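The allotment newsletter has asked me, for the second year running, to write something about keeping going. I think they had tomatoes in mind. What they will get, if they want it, is a page about my drawer.

Everyone I know has a drawer. Mine is in the kitchen, second from the top, and on Thursday it stopped opening. It would come out far enough to show me the handle of a potato masher, and then it would think better of it. I fetched a ruler. I spoke to it quietly. In the end I took out the drawer below, lay on the floor, and pushed upwards at the masher with a wooden spoon until something gave, and the something was the spoon.

Once in, I found thirteen keys. I have lived in this house for fifteen years and it has two doors. One key had a paper label on it, in my own handwriting, that said "other".

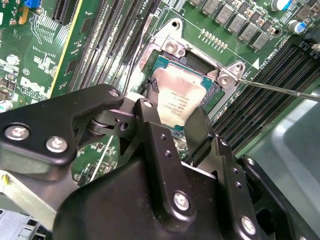 A Xeon in its socket, thermal paste and all.

My plan was to sort everything into keep, mend and go. This is the method recommended by all the books, and I own three of the books, which are themselves in a pile marked go and have been since March. The trouble with "mend" is that it's a lovely pile. Nothing in it has failed yet. The kettle lid is going to be glued, the torch is going to get its spring back, and the good umbrella will one day meet a man who understands umbrellas. Meanwhile I live with all of them, like a ward sister.

Fouad Nasr, who has the house across from mine and no clutter whatsoever, came over to borrow a bowl and stayed to watch. He picked up a small grey plastic foot and asked what it belonged to. I said I was keeping it until I knew. He put it down again very carefully, the way you would in a museum.
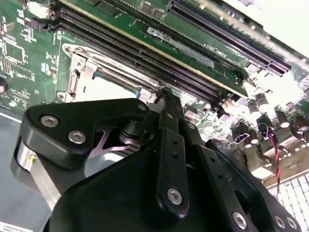

Screws, black metal and a green board.

We did make some progress. Ten takeaway menus went, seven of them for Belis, which closed and became Tolley, which closed and became a place that sells candles. I kept one for sentimental reasons. They did a very decent aubergine thing and were rude to everybody equally. The menu has gone back in the drawer, at the front, where it can jam.

Then came string. I don't want to go into string. My mother saved it in lengths too short to use, in a bag, and I used to laugh at her, and now I have the bag. 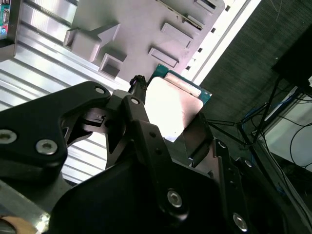
Batteries are a separate problem, as they all look the same whether they're any good or not. I put them one after another into the kitchen clock, which is how I come to know that the kitchen clock itself is broken. It has said twenty past four for so long that I'd begun to think of it as a picture. So that went on the mend pile as well, and I have to admit the pile now has its own chair.

Fouad thinks I should take the lot to the Khoo Road repair morning, where people who know what they are doing will look at your toaster for the price of a bun. I have been once, with a radio. They were kind to it.
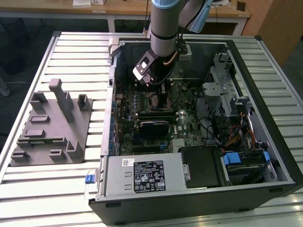
What puts me off is bringing things out in public. A broken object at home is a private matter, and once it's on a trestle table with its back off, strangers start to have opinions. I felt for that radio. It's the same with a computer on its side with the panel gone, all those little blue latches in a column up the wall and the rows of tiny whatsits on show. Something that sat under a desk for years minding its own business shouldn't have to be looked into like that. I'd want a blanket.

Anyway, the drawer opens. It opens so freely that it came right out on Saturday and landed on my foot, and the runner on the left has bent. I've put the screws in a saucer so as not to lose them, and the saucer in the drawer below.

If anyone recognises a small grey foot, ribbed underneath, please get in touch. The newsletter can have the tomatoes next month.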